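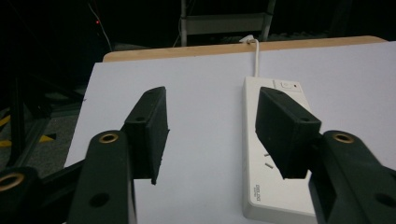

开放日摆一张手持夹爪体验桌，从借桌子到收摊

发布于2019年4月8日　作者：Chun-hung Kwan

二月份我们在Watport办完那次开放日之后，陆陆续续有人来问，手持夹爪那张桌子是怎么摆的，能不能把清单发一份。我一开始想着发清单就好，写着写着发现清单说不清楚，很多事情要连着前因后果讲才有意思，所以干脆写成一篇长的。您要是赶时间，可以直接跳到“前一天下午”那一节，从那里照着做，也能把桌子摆起来。要是不赶时间，就倒杯茶慢慢看吧，我这个人话多，认识我的朋友都知道。

先说说这张桌子是干什么的。参观的人来看机器人，多半是站在围栏外面看机械臂动，看一会儿就散了。手持夹爪不一样，它可以拿在手里，自己去夹东西，自己体会两个指块慢慢合拢、碰到物件的那一下。小朋友喜欢，大人其实更喜欢，只是大人会先客气一番，说让孩子玩吧，然后等孩子玩完了再悄悄凑过来。我们的目标很简单，让每个来的人都亲手夹过一样东西，走的时候大概明白，后面那些机械臂为什么抓一个杯子要学那么久。

一、需要准备的东西

手持夹爪，最好有一把备用的。我们用的是平行连杆式，前面两个黑色的长方形指块，拿在手里往下看，两块相对，中间留一道空。型号不重要，重要的是您自己先用熟。我见过有人开放日当天早上才拆箱，结果第一批客人都进门了，他还在那里找扳手。

桌子一张，结实一点的。桌面大小够两个人并排站着就行，太大反而不好，客人会把胳膊伸得老长去够对面的东西，夹爪也跟着晃。

白布一块。铺白布有两个好处，一是掉了小零件容易找到，二是黑色的指块衬在白底上看得特别清楚，站在后排的人也能看见手上在做什么。布不要太长，垂到桌沿下面一点就好，垂到地上的话总有人踩。布最好提前熨一下，我知道听起来啰嗦，可是有折痕的布，小方块放上去会歪，客人会以为是自己没夹好。

插排一只，带开关的。有开关的插排真的方便，换人、调整、吃午饭，按一下就行，不用去拔插头。电源线往桌子后面走，从桌沿后头垂下去，别从客人站的那一侧走。

黄色地贴胶带。用来标站位和排队线，颜色醒目，地毯上也看得见。

还有用来夹的东西。这个值得多说几句，我放到后面单独讲。

另外准备一个小工具盒：内六角扳手、备用螺丝、扎带、剪刀、一支记号笔、湿纸巾。湿纸巾千万别省，一天下来您就知道了。

二、前一天下午

我强烈建议前一天就把桌子摆好，哪怕只有一个下午的时间。我们那次是在Bellamy楼的一层，场地白天还有别人在用，等到人散了才进得去，好在东西不多。

先定桌子的位置。站在门口看一看，客人进来第一眼看到什么？如果第一眼就看到您的桌子，所有人都会堵在门口，后面的人进不来。往里挪一挪，让他们先走几步，人流就松开了。桌子背后最好是架子或者墙，没有通道，这样客人只会从前面和侧面过来，您一个人也照看得住。

然后铺布。布往前拉一点，后面可以露出一条桌边来，没有关系。四个角用夹子夹一夹，或者用胶带在桌板底下粘一下。这一步一定要做，夹爪的底部偶尔会勾到布，一勾一拽，桌上的东西就全跑了。

接着布线。插排我习惯放在桌面上，靠操作员的那一边，这样开关随时够得着，灯亮没亮也一眼能看见。有的同事喜欢把插排粘在桌子底下，看着干净，可是每次要关电都得弯腰下去摸，一天弯几十次，第二天腰是直不起来的。两种办法都可以，您看自己的腰。放在桌面上的话，练习夹东西的区域要跟插排分开，拿胶带在白布上轻轻贴一个框，告诉客人只在框里夹。落地的线全部贴牢，贴的时候顺着线的方向压一遍，再横着加几道。

地上的黄胶带最后贴。一道贴在桌子前面，是体验者的站位，另外一道往后退几步，是下一位等候的地方。我们起初没有贴第二道，心想客人自己会排队的嘛，结果大家热情得很，全都围上来，操作的那位小朋友连手肘都打不开。后来补上，马上就好了。

如果旁边还立着三脚架或者灯架，也用胶带把脚围一圈。小孩子跑起来是不看脚下的。

三、检查夹爪

这一节是写给第一次用的朋友，老手可以略过，不过老手往往也会漏一两样，所以我还是建议看一眼。

先不要通电。把夹爪平放，看两个指块是不是对得正。连杆式的夹爪，指块在张开和合拢的过程里会有一点点角度变化，看着略微歪一点不必紧张，关键是合到最后能不能贴平。拿一张名片，让指块轻轻夹住，再往外抽，上半截和下半截的阻力应该差不多。如果只有一头吃力，就要看看安装指块的螺丝了。

螺丝孔一个一个检查过去。开放日一天下来，夹爪开合的次数比平时一个星期还多，螺丝很容易松。我会用记号笔在螺丝头和旁边的结构上画一道短短的线，中午看一眼，线错开了就知道它转过了，补拧一下。这个办法是我从前修自行车时学来的，用在这里刚刚好。

再看连杆的转轴。用手慢慢推，从全开推到全合，感觉一下有没有卡顿。转轴处要是有灰，拿干布擦掉就行，别急着上油，油沾到布上很难看，沾到客人手上就更不好了。

最后通电试一遍，空夹几下，再夹几样软的东西。听声音，您平时用惯了的话，哪里不对劲一听就听得出来。我说不清楚那是什么声音，总之就是跟平常不一样。

四、选夹什么

我们在Flarnbridge的朋友第一次办的时候，桌上摆的全是标准积木块，整整齐齐，很好看，可是客人夹两下就走了。后来他们换成家里的日常小物，气氛一下子就起来了。所以我的建议是，积木留几块做入门，其余的都换成大家认得的东西。

我们的桌上一共备了14样，分成三种难度。

容易的：木积木、海绵块、空的小纸盒。给第一次上手的人建立信心，几乎没有夹不起来的。

中等的：橡皮、瓶盖、卷起来的袜子、塑料勺子。勺子特别有意思，很多人会去夹勺头，夹起来就转，转着转着掉下去了，然后换成夹勺柄的中间，一下子就稳了。您什么都不用讲，他自己就明白重心是怎么回事了。

难的：一枚平放的硬币、一张薄卡片、一颗弹珠。硬币几乎所有人第一次都夹不起来，因为指块有厚度，贴着桌面下不去。有个小姑娘试了很久，最后把硬币慢慢推到积木旁边，让它翘起一边，再夹住，全桌的大人都给她鼓掌。我到现在想起来还很高兴！

不要放的：玻璃制品、任何装了水的东西、客人自己的手机。手机这一条一定要守住。总有人兴致勃勃地掏出来说夹我的手机试试，您就笑着说，我们夹这个手机盒吧。我们真的准备了一个空的手机盒，很受欢迎。

五、当天怎么带人体验

我把带一位客人的流程写在下面，您可以照着念，也可以改成自己的口气。

第一步，请客人站到黄线那里，先不要给夹爪。问一句：“您平时哪只手拿筷子？”这句话有两个用处，知道该把夹爪递到哪一边，也让他放松下来。

第二步，您自己拿着夹爪，慢慢开合两次给他看，顺便指给他看指块的位置，告诉他手指不要伸到两个指块中间去。对小朋友要蹲下来说，让他跟您重复一遍。

第三步，递过去。递的时候握柄朝着客人，等他握稳了您再松手。夹爪比看上去要沉，这一点提前讲，不然他手往下一坠，会吓一跳。

第四步，从海绵块开始。请他把指块放到海绵两侧，先不要夹，停一停，看看左右是不是一样远。大部分人会歪，歪了也没关系，让他夹，夹完他会看到海绵被推到一边去了。第二次他自己就会对正。

第五步，让他自己挑一样。这时候您最好闭嘴，我自己最难做到的就是这一步，总忍不住要说往左一点往左一点。同事给我出了个主意，让我手里拿杯水，想说话的时候就喝一口，那天我喝了很多水。

第六步，接回夹爪，请他去看旁边的机械臂。这个顺序很要紧，先自己夹过，再去看机器夹，眼光完全不同。没有夹过的人会说“好慢啊”，夹过的人会说“它居然对得这么准”。

一位客人给他四分钟比较合适，队伍长的时候可以让一家人轮流夹同一轮。年龄方面，我们定的是8岁以上可以独立拿，小一点的孩子请家长在后面扶着手。定下来就写在牌子上，摆在桌角，免得每次都要口头解释，家长看到白纸黑字也就理解了。

六、客人常问的问题

这些问题您一定会碰到，先想好怎么答，当天会从容很多。

“为什么只有两根手指？”我通常会请他用自己的拇指和食指捏起一块积木，再问他刚才另外三根手指帮上忙了没有。多数日常的抓取，两指就够用了，结构简单也好修。当然有些事情两指确实做不来，比如拧一个很紧的瓶盖，这个也照实讲。

“它会不会夹伤人？”照实回答，会夹疼，所以刚才才请您手指别伸进去。说得太轻松了，家长反而不放心。

“手里拿着夹，跟机器人有什么关系？”这是我最喜欢的问题。我会说，人拿着夹爪做一遍，等于用机器的手去做人的动作，少了掌心，少了三根手指，可是眼睛和经验还是人的。您刚才夹勺子，第一次掉了，第二次换了地方，机器也得这样学，只是它要练的遍数多得多。说到这里，最好请他再夹一次，边夹边想，比听我讲强。

“我能买一把吗？”这个我答不好，每次都请客人去问Zamen的接待台，他们有资料可以拿。

七、出了小状况怎么办

夹爪不动了。先看插排的开关，十次里有九次是被谁的袖子碰到了。再看接头有没有松。都没有问题就换备用的，不要当着一队客人拆机器，大家等着，您心也慌，越慌越拧不好。

东西掉到地上。让它掉，等这一位做完再捡。弹珠除外，弹珠要马上捡。

白布脏了。翻一面。两面都脏了就用湿纸巾擦一擦，看上去有点灰也没什么，客人的眼睛都盯着夹爪呢。

有人不肯走。通常是大人，哈哈。我的办法是请他当助教，帮忙把下一位小朋友的积木摆好，他很乐意，队伍也往前走了。

灯光太暗。我们那个厅后半边就比较暗，白布看上去都有点发青。可以带一盏小台灯，从侧面照，不要从操作的人背后照，不然他的影子正好落在要夹的东西上。台灯的线也要记得贴牢。

操作员累了。一个人连着带，嗓子和腿都受不了。我们是两个人轮换，中午实实在在休息，牌子翻过来写“下午再见”，插排关掉，夹爪收进盒子里。不要把夹爪单独留在桌上就去吃饭。

八、收摊

关掉插排的开关，等指示灯灭了再拔插头。夹爪先用湿纸巾擦握柄，再用干布擦指块，指块上常常会沾到海绵的碎屑，角落里的要挑出来。检查一遍螺丝上画的记号线，松了的当场拧好，别留到下次，下次您是不会记得的。

夹的那些小东西对着清单收进盒子。我们那天少了一只袜子，找了半天，最后在白布底下找到的。

胶带从地毯上撕的时候要慢，贴着地面往回拉，不要往上扯，地毯毛会跟着起来。白布抖一抖再叠，抖的时候站到外面去。

那天我们一共印了300张小卡片，正面是夹爪的示意图，背面请客人写下自己夹起来的最难的一样东西。收回来的卡片我到现在还没有全部看完，写得最多的是硬币，也有人写的是“我爸爸的领带”。如果您也打算印，字写大一点，笔多准备几支，用绳子拴在桌腿上，否则到下午就一支都不剩了。

清单的文字版我整理好之后会贴在这一页的最后面。桌子尺寸、胶带宽度这些，有人问我也会补进去，您那边要是有更好的选物，也请留言告诉我，我特别想找一样比硬币容易、比橡皮难的东西。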